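How do you organize a small kitchen when two people want things in different places?

Posted in Home & Kitchen, 31 August 2025

Rok Halilović

Hello everyone, I've been reading this board for a long time and finally have something to ask, so please forgive me if I ramble a bit. My wife and I moved into a smaller apartment in July, and the kitchen is the one part of it we can't seem to settle. There is one decent stretch of counter, one narrow drawer that sticks when it's humid, and a set of upper cabinets that she can't reach without a stool. In the old house we each had our own side and never had to talk about it.

I like things out where I can see them. If the coffee is in a cabinet I forget we own coffee, and then I come home with a second bag. She grew up in a house where everything was put away after every meal, and she says that a full counter makes her feel tired before she has started cooking. I can see her point! I also like to bake on Sunday-type mornings when there's no hurry, and by the time I've cleared room to roll anything out I've lost the mood for it. 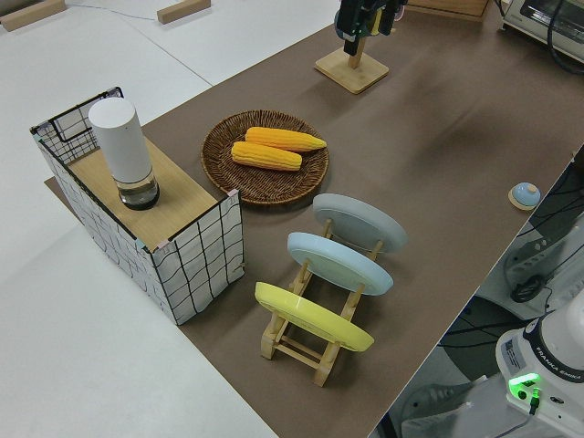
We have set aside $300 for the whole project, and I'd be happy to spend less. It's a rental, so no drilling into the tile, although the landlord has said he doesn't mind a few small holes inside the cabinets as long as we fill them when we go. I looked at a rolling cart from Okon, but the floor slopes toward the back door and I have visions of chasing it across the room. My brother-in-law swears by those tall wire shelves that go over the sink. I don't love the look of them, and the window is the best thing about that kitchen.

So my question is really in two parts. What do you keep out and what do you put away, and how did you come to agree on it with the other person? I'd welcome any advice, even on the second part alone.

Hallbridge

Welcome, Rok, and congratulations on the new place. My husband and I went through this same thing when we downsized, and I'll tell you what worked for us, though it took a while and there was some sulking on both sides.

We stopped arguing about the counter and started with the cabinets. We took every last thing out of them, put it all on the dining table and the floor, and lived with the mess for one long weekend. As we cooked, whatever we used went back in wherever our hands wanted it to be. It was a terrible couple of days to have anyone over (his sister came by anyway, bless her), but by the end we could see what we really reached for. The good stuff had been sitting behind a fondue set and a stack of pie tins I had inherited and felt guilty about.

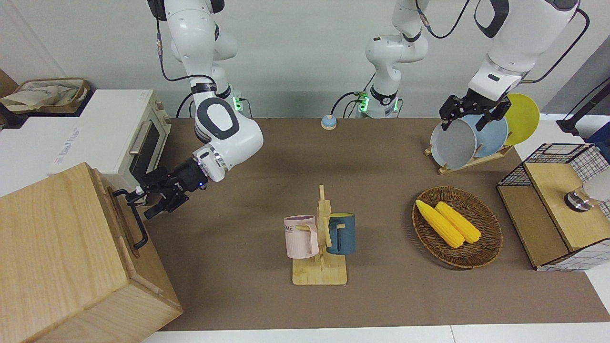 After that we gave each of us a little territory. Mine is the stretch by the stove and his is the end near the window. On his end he may keep out whatever he pleases and I don't say a word, even when it's three kinds of hot sauce. On mine there is a salt dish, the oil, and nothing else. The bit in the middle belongs to the work and gets cleared every night before bed, no matter whose turn it was to cook. That last rule has done more for our marriage than any shelf could.

For your wife and the high cabinets, I would put nothing up there that you use more than once a month. The roasting pan and the Christmas platters can live up high very happily. Everyday plates ought to be down where both of you can get them, even if it means giving up a base cabinet you had other plans for. And rub a plain white candle along the runners of that sticky drawer. My mother did it every summer, and I still do.

As for money, please don't buy anything yet! I spent $200 on bins and dividers from Brasell the first week, all very pretty, and half of them didn't fit once we knew where things were going. Measure first, then wait a couple of weeks, then measure again.
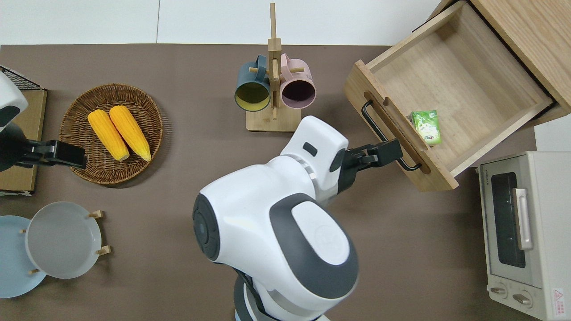

One more thought and then I'll let someone else have a turn. You mentioned baking, and I wonder if you could do your rolling out on a big board laid across the kitchen table. Mine stands on its edge beside the refrigerator when I'm not using it, and with a damp towel underneath it doesn't budge. You may find you don't need nearly as much counter as you think.

Brasell is good for jars, by the way, I don't mean to be unfair to them.

Manríquez

just put the mugs on a stand and get them out of the cabinet, you gain a whole shelf. also hooks inside the doors for measuring cups. the stick-on kind fell off for me so use the small screws if he lets you

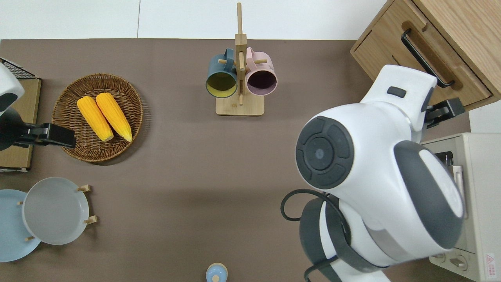

Mug stand with two mugs, corn in the basket next to it

we keep our onions in a basket too but away from the potatoes

Rok Halilović

Thank you both, this is so kind. I read Hallbridge's answer out loud over dinner and my wife put down her fork at the part about territories and said "I want the stove side," so I suppose that has been decided – I'll take the window. We're going to empty the cabinets next weekend, and I'll try the candle tonight. Manríquez, I had not thought of the doors at all and I'm going to go look at them now with a tape measure.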